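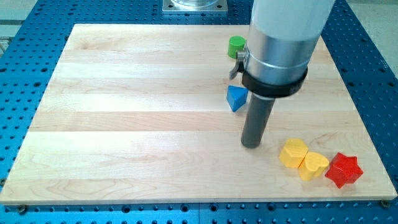
Lucian Dumitrescu
Doctoral researcher, Andar group

Last updated: June

3.2 Collecting the pushing examples

All examples in the Zavari set were gathered on one table with one arm. The arm carries a plain cylindrical rod in place of a gripper, so the only thing it can do to a block is push it. The work surface is a pale wooden board fixed to a perforated metal table (Figure 1). We left the board unpainted and did not mark a grid on it.

Figure 1. Work area with the rod over the board and five blocks: green cylinder, blue triangle, yellow pentagon, yellow heart and red star.

An operator drove the rod with a hand controller and followed a short written instruction, such as "move the star next to the heart". Four operators took part. Each one worked in sessions of 11 instructions, and the blocks stayed where the last push had left them – we did not tidy the board between instructions. Starting layouts are therefore uneven, with blocks often close together, and the learner has to cope with neighbors that get in the way.

The two yellow blocks caused most of the labeling trouble. Early instructions said only "the yellow block", and these were rewritten by Horațiu Toma to name the shape as well. Instructions that could still be read two ways were dropped.

The final set holds 2,368 examples. Each one stores the instruction, the camera images and the rod position over time. Failed pushes were kept if the operator went on to correct them, and the seven sessions with a controller fault were removed before training.

Shares: 4 | Comments: 7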